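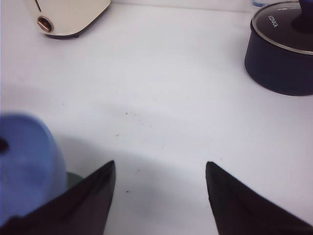 The gripper over the white worktop at Farnley, with a KONKA lidded pot at the back.

Farnley's kitchen robotics workshop is getting a second arm! The spending plan was signed off in March, and it means two teams can finally work side by side instead of swapping over at lunchtime.

Helge Ekström, who drew up the budget, asked for money for the arm, a matching bench and 4 spare sets of gripper fingers. The fingers were the line most people wanted to talk about. "We wear through them faster than anything else, and a set costs £286," he said. "Last year we hadn't planned for a single one."

Trultach and Tarnetti both quoted for the bench. Tarnetti came in at £585 against £600, and can deliver sooner – so the order has gone there.

Milagros Giraldo will run the new station, starting with everyday jobs around pots and small appliances. She is already measuring up the far wall and is keen to get going. "I've got a list of tasks as long as my arm," she said. Anyone wanting bench time should speak to Deming Cao.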